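**Sorting toiletries into small perforated trays on a butcher-block top: how to stop rolling, and what to wipe with**

*Posted by Olanrewaju Ajayi in Storage & Surfaces, 1,482 views*

I am setting up a sorting station for toiletries: stick deodorants, disposable razors, that sort of thing. The surface is a light butcher-block top. Items are laid out on the wood, then go into small plastic trays with holes in them, red and blue. The blue one has a green insert.

Two problems. Rounded items laid on their sides tend to turn, so the labels end up facing in different directions. Also, I keep a canister of disinfecting wipes at the back and use it between batches. I don't know what finish is on the wood and would like to avoid dulling it.

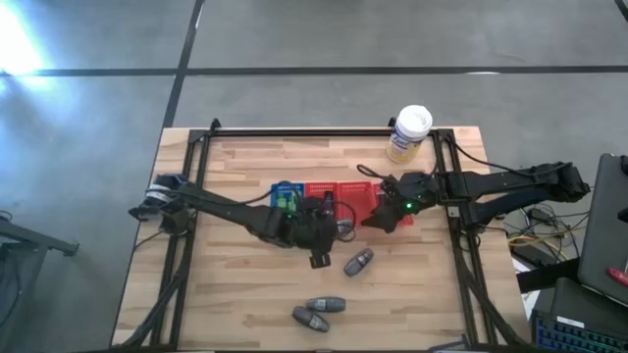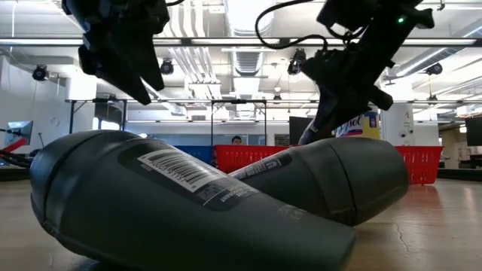
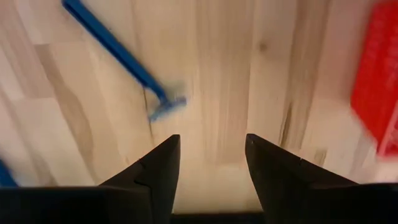

*Trays and wipes in the first, deodorant sticks in the second, blue razor in the third.*

Is there a liner that works on wood without leaving marks? And should the razors have their own tray?

**Damilola Onuoha**

Liner first. Use a thin silicone mat, uncolored or white, cut an inch smaller than the work area on every side. Avoid foamed PVC shelf liner. The plasticizer can migrate into some finishes and leave a tacky grid pattern that has to be sanded out. I have had a Werkach mat on an oiled maple top since January with no marking. Lift it at the end of the day so moisture does not sit underneath.

On the rolling: check the cross section of the stick. Most are oval, so they settle on the wide face if you set them down that way. Lay them parallel to the back of the table with the caps all pointing the same direction. If the barcode has to face up, turn it before you let go of the stick.

Wipes: test one on the underside of the top. Leave it wet for the contact time printed on the canister, rinse with a damp cloth, dry, and compare after an hour. If the patch is dull or the grain feels raised, clean with mild dish soap on the wood and keep the wipes for the trays.

Razors get their own tray, head guards on, handles all one way. A perforated tray is fine if the openings are smaller than the handle tip.

**Skestetti**

I just use a damp dish towel under everything. Works OK. Don't leave it there overnight.

**Macaraeg**

Agree on the separate razor tray. I would put razors in the blue one and deodorant in the red ones, then label the short ends so the labels stay readable when the trays are in a row. Take the insert out when you wash the tray. Residue collects beneath it, and the small holes need a soft brush.

I disagree about the dish towel. Damp cloth on unsealed butcher block will raise the grain.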